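24/03/2021
By the author, Ellville

The following is an account of a fault which came to light during simulated trials of the Vieira two-arm platform, carried out at Kunberg in January and reviewed since. I set it down on this blog with the agreement of the project, in the hope that it may be of use to others running similar trials.

The fault concerned the release of the gripper. In 7 of 200 trials, the controller recorded a grasp as complete when the fingers had not closed at all. The arm then went on to the carrying stage and travelled its full path with nothing in hand. No alarm was raised, and the trials were logged as successful. The error was found only when the logged finger width was compared by hand with the command sent.

The cause was a time limit. If the width reading did not arrive within 30 milliseconds, the software used the last value it had been given, which in these trials belonged to an earlier grasp. The views below are from the simulation, and the fingers are open in each. 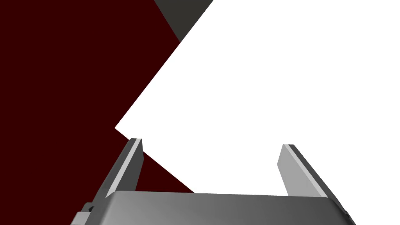
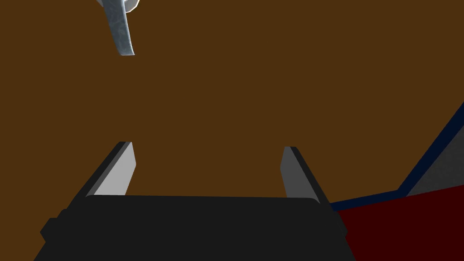
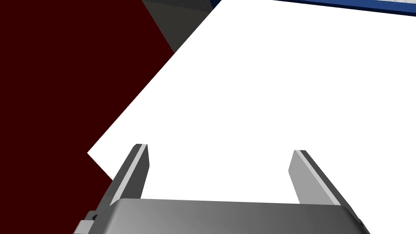
The last gives a wider view, with both arms raised.
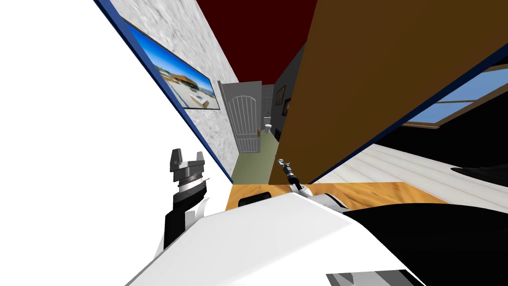
Zomthorpe wrote to object that a late reading should never have been replaced by an old one in the first place, and that the proper response is to stop the arm and report the delay. I accept the point. The same message asked whether a real arm would have behaved in this way. It would, as the code is shared, and for that reason all work on the physical platform was halted until the change had been made.

A missing reading now holds the arm where it is and marks the trial as failed. The carrying stage cannot begin without a fresh width value. A further 733 trials have been run under the new rule with no false grasp recorded, although the number of stopped trials has risen and the source of the late readings is still being looked into. Results published before the change should be read with this fault in mind.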